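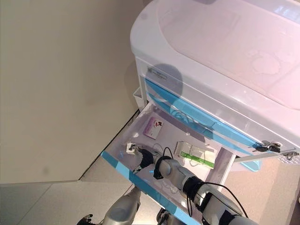

Wegen einer einzigen klemmenden Schublade müsse man doch nicht gleich das ganze Projekt anhalten, schrieb mir Kazimír Kollár am Donnerstag, Menschen klemmten sich schließlich auch die Finger.

Stimmt. Menschen klemmen sich die Finger. Und dann schreien sie und ziehen die Hand weg. Genau das ist bei uns nicht passiert. Der Arm war in der Schublade, der Wagen rollte ein Stück, die Kraftabschaltung hätte kommen müssen. Kam nicht. Zwei Sekunden Druck gegen die Lade, dann hat Tatiana Zeman den Not-Halt gedrückt. Von Hand. Zwei Sekunden klingt nach nichts, wer daneben steht, sieht das anders.

Verletzt wurde niemand. Darauf berufen sich jetzt alle. Fledilach spricht in der Stellungnahme von einem »unkritischen Ereignis«, Ursache sei ein Grenzwert, der nach dem letzten Update falsch gesetzt war. Fehler behoben, weiter gehts. 1674 Greifvorgänge seien vorher ohne Beanstandung gelaufen.

Ja, und? Davon waren 257 an einem offenen Wagen mit Schubladen, der Rest am Tisch. Steht im selben Papier, Seite weiter hinten. Am Tisch gibt es keine Seitenwände, keine Kante, unter die ein Handgelenk geraten kann, nichts was wegrollt. Wer diese Zahlen zusammenwirft, will beruhigen. Mich beruhigt das nicht.

Was mich mehr ärgert: Der Grenzwert ließ sich überhaupt per Update ändern, ohne dass vor Ort jemand gegenzeichnen musste. Bei jeder Infusionspumpe gäbe das Theater. Beim Roboter heißt es Lernphase. Auf der Station hat man davon aus einer Mail erfahren, und zwar aus einer, die hinterher kam.

Und die Kabel. Hatte ich schon nach der ersten Vorführung angemerkt – freiliegende Leitung am Handgelenk, enge Lade, das ist eine Schlaufe, die irgendwo hängenbleiben will. Antwort damals: wird in der nächsten Version verkleidet. Ob das Kabel am Vorfall beteiligt war, weiß ich nicht. Im Bericht kommt das Wort nicht vor, geprüft hat es also vermutlich keiner. Das reicht mir schon als Befund.

Ich bin nicht gegen die Dinger, Material nachräumen um drei Uhr nachts kann gerne eine Machine machen. Aber dann bitte: Wagen gebremst und verriegelt, bevor der Arm hineingreift. Kraftgrenze in der Hardware. Protokoll an die Station, und zwar am selben Tag. Bis das schriftlich da ist, bleibt der Stecker für mich draussen, auch wenn Kollár das kleinlich findet.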